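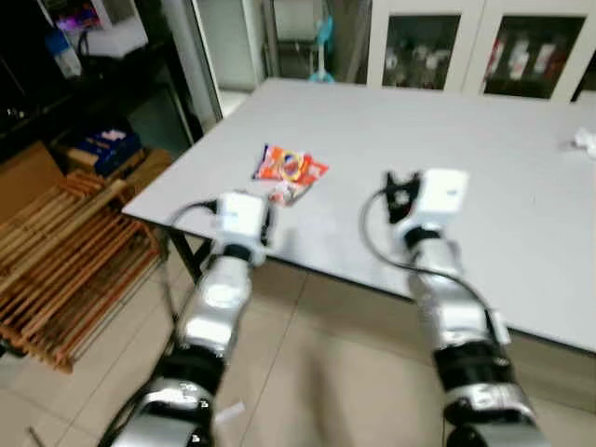
Light grey table, Kawaguchi room.

Ticket: Wi-Fi drops out in the Kawaguchi room
Opened: 5/21/25
Site: Drostamitz, ground floor
Line provider: Jilico
Priority: normal
Status: open, waiting on cable contractor

Original report
Laptops in the Kawaguchi room lose the Wi-Fi several times a day. The signal icon stays on full but pages stop loading and calls freeze. After a minute or so it either comes back by itself or you have to turn Wi-Fi off and on again. Phones do the same. The offices along the corridor have no trouble. It was fine before the Easter break as far as we know. We have already restarted the laptops.

Entry 1, support
Checked the line from our end. No errors logged by Jilico and the main router has not restarted since the last power cut. Wired machines at the front desk show no drops at the times given, so the fault is on the wireless side. There are two access points on this floor, both Plavar, one over the corridor door and one in the ceiling of the Kawaguchi room. Please send the times of the next few drops, to the minute if possible, and say whether all devices go together.

Entry 2, site
Times sent by email. Everything in the room goes at once. A laptop plugged into the wall socket by the door stayed on throughout.

Entry 3, support
Matched the times to the access point log. Each drop lines up with the Kawaguchi unit changing channel. It was set to choose its own, and it was moving between channels all morning. The older laptops do not follow it when it moves and sit there showing a full signal until they give up.

Changes made remotely:
Automatic channel turned off on both units.
Kawaguchi unit fixed on channel 11.
Channel width on the 2.4 band set to 20 MHz.
Corridor unit put on channel 1 so the pair do not overlap.

Please use the room as normal and report back.

Entry 4, site
Much better. No drops in the morning. One long one after lunch which cleared without anyone touching anything.

Entry 5, support
The one after lunch is a different fault. The access point did not change channel, it restarted. The log shows it starting from cold, with no shutdown recorded before it. That points to power. These units take their power down the network cable, so a poor cable or a weak port on the switch will do it. Please move the Kawaguchi cable to a spare port on the switch in the comms cupboard. Use one from the row with the yellow labels, the others do not supply power.

Entry 6, site
Moved it. The unit came back up after a short wait. It restarted again later the same day.

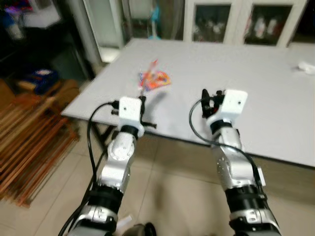 Could the restarts be caused by too many people using the Wi-Fi at once?
A busy access point gets slow but should not lose power, and the log shows the restarts happening with only a few devices connected.

Entry 7, support
With the port ruled out, the cable run is next. Ran the switch's own cable test on the Kawaguchi port. One pair reports a fault well short of the full length, so the trouble is somewhere above the corridor ceiling and not at the unit itself. The corridor unit passes the same test on all pairs.

Before booking anyone we would like to know whether any work has been done above the corridor since the Easter break. Lighting, fire alarm, anything that meant lifting tiles.

Entry 8, site
The emergency lights were replaced along there. We do not know if cables were moved. The tiles outside the Kawaguchi room are not sitting flat.

Entry 9, support
Cable contractor asked to inspect the run and replace it if it is pinched. The earliest visit they can offer is in June. They will need the corridor clear for a morning and the key to the comms cupboard.

Until then:
For long calls use the wired socket by the door. A spare adapter for laptops with no network port is in the front desk drawer.
Leave the channel settings alone, including after the new cable goes in.
If the unit is off for more than 5 minutes, unplug its cable at the switch, count to 20 and plug it back in.

Entry 10, site
Adapter found. It works with the newer laptops but the oldest one asks for a driver and will not install it without an admin password.

Entry 11, support
Driver pushed to that laptop overnight. Please leave it plugged in with the lid open this evening and try the adapter in the morning. Ticket stays open for the cable.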